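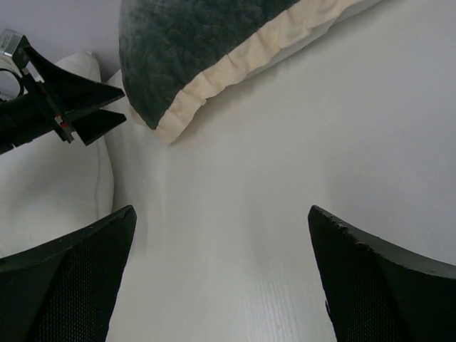

Dark gray pillow with cream trim, on the white surface.

Soft Things, Spring Sorting - Gallery
Put together by Itziar Montoya for the Grirkham house pages

Welcome to our small gallery. Each spring we take all the soft furnishings out of the rooms of the Grirkham guest house, and we decide what stays, what needs repair and what will go away. This year I was asked to write the page, so please forgive me if I give too many details about pillows. I like pillows very much.

The photo on top shows the one we talked about the most. The cover is a shaggy plush, made of small tufts, and along the lower edge you find the cream-colored band with its little waves and folds. Olga Casado wanted to iron the band flat. I asked her to leave it, for me the waves are the nice part of it.

The light surface is kind to dark fabrics. On the gray sofa in the reading room a pillow of this color disappears completely, and you only notice it when you sit on it. Against white you can see the tufts one by one, also the rounded corner where the trim begins to turn.

About the plush

A cover like this collects everything. Crumbs, hair, threads from other people's sweaters. We shake it outside first, always in the direction away from the door, and then we go over it with a dry brush with soft bristles. Naledi Ndlovu taught me to brush in short movements and to turn the pillow often. If you brush long and hard, the tufts open and the surface becomes like an old teddy bear. We have one pillow from the upstairs hall that looks exactly so, and it was me who did it.

For washing we take off the cover, turn it inside out and use cold water. No softener. Drying takes long, usually until the next afternoon, and it should lie flat and not hang from a corner. When it is dry we shake it again and the tufts come back to their places by themselves, more or less.

About the trim

Light trim on a dark cover is beautiful and also a lot of work. It shows every touch of the hand. Soledad Ortuño cleans ours with a damp cloth and a very small amount of mild soap, only on the band, and she holds a dry towel under it so the water does not go into the plush. She says the ripples come from the sewing, when the band is a little longer than the edge it must follow. I cannot sew, so I believe her.

If the band becomes loose, please do not pull the thread! Put a safety pin next to the place and bring it to Soledad. Last year we had a pillow where somebody pulled, and half of the seam went out with the thread.

Where the pillows go this year

Reading room: dark colors near the window, light colors on the sofa. This is the opposite of last year and I think it is much better.

Upstairs hall: only the flat cushions for the bench. The big ones always fell down the stairs.

Room 11: two new pillows in blue linen, a gift from the Asamoah family, who stay with us every April. Please keep them together, they are a pair.

Room 3: no plush, the guests there often travel with a dog.

Storage: everything that waits for repair, in the cotton bags. Not in plastic, the filling needs some air. Write on the label the room and what is wrong with it. "Broken" is not enough, Soledad has to search for the hole.

To give away

A few old covers are still in good condition but do not match with anything now. They are in the basket near the laundry door, and anyone from the house can take them. What is left at the end of April goes to Svyatoslav Hnatiuk, who cuts them for stuffing and for the beds in his cat shelter. He is happy with any color. Zippers should be removed before - the cats chew on them.

If you have a question about a pillow from your room, or you are missing one, leave me a note at the front desk with the color and the size. I am in the house on Tuesdays and Fridays in the morning.

Page updated 19 March 2026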